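Throwing out the slow demonstrations

I have been promising to write up the filtering result since spring, and since I now have a week where nothing is on fire, here it is. If you only want the short version: we removed a chunk of our training demonstrations based on one number per episode, trained the same policy again, and it did better with less data.

Some background for anyone who has not read the older posts. The project is called Turkido. It is a two-arm tabletop setup, teleoperated by a person for data collection, and then we train a policy to copy what the person did. The task family is desk tidying. Pens, pencils, crayons, markers and scissors get picked up off a table and put into a bin, or taken out of a bin and handed from one arm to the other. The inputs are the wrist cameras and the joint positions.

By last November we had 3278 episodes. That felt like plenty. The policy trained on all of them was mediocre in a particular way: it hesitated. It would come down over a pencil, stop a little short, drift sideways, come back up and try again. Sometimes it did this until the time limit ran out. I spent far too long blaming the network for this and changed the learning rate more often than I want to admit.

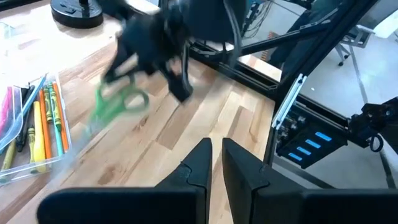

Scissors were the worst item by a good margin. The handles give you several places to grab and the operators did not agree on which one was right. Some took a loop, some went for the pivot. If you average those two habits you get a gripper closing on nothing between them. Crayons were the easiest, as long as they were lying side by side.

What finally got me looking at the data and not the model was replaying episodes at random with the joint speeds plotted underneath. A lot of them had long flat stretches where both arms sat still. The operator was thinking, or had lost track of which arm was which, or was waiting for something to stop rolling. The policy had learned those pauses faithfully. In a still frame nothing tells it when the pause should end, so it can get stuck there.

The score we settled on is simple. For each episode, take the share of time steps where both arms are below a small speed threshold, leaving out the first and last second. Then rank the episodes within each task by that share. Ranking within the task matters. My first attempt ranked everything together and it mostly threw away handovers, where one arm has to hold still for good reasons, and the result was a policy that could not do handovers.

We cut the worst of each task, 406 episodes in all, and retrained from scratch with the same settings and 2 seeds. Then we ran the same evaluation on both versions, same start layouts, alternating between them so that neither one got all the good lighting.

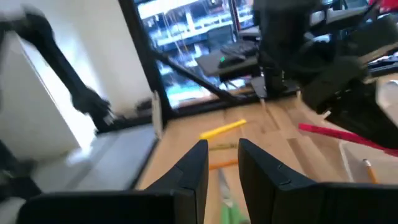 The filtered policy finished more trials on every task except crayon sorting, where the two were too close to call. The largest gain was on loose pencils. Retries went down too, and that was the part I cared about most, as a retry near the edge of the table is how things end up on the floor.

I also ran the control that people always ask for, which is dropping the same number of episodes at random. That did slightly worse than using everything. So having less data was not what helped.

A few things I am unsure of:

The threshold was picked by eye. I tried one value on either side of it and the ranking barely moved, but I would not carry the number over to a different arm.

It does nothing for the scissors disagreement. An operator who confidently grabs the loop and an operator who confidently grabs the pivot both score well. Scissors improved a bit, but they are still our weakest item.

It may just be finding new operators. When I looked at the removed episodes, many were from people's first sessions. A plain rule like "discard the first session" might get you most of the way there, and I have not tested that yet.

I talked this through at the Skelness workshop and somebody from the Brøndum lab suggested trimming the pauses out of the episodes and keeping the rest. I had tried a crude version of that and the arms jerked at the cut points. They think it can be done with some smoothing, and they are probably right. It is next on my list, after I redo the wrist camera calibration.

The scoring script is in the Flulum repository under tools. It is short and has almost no comments. It expects joint positions in radians, and it will not warn you if you give it degrees.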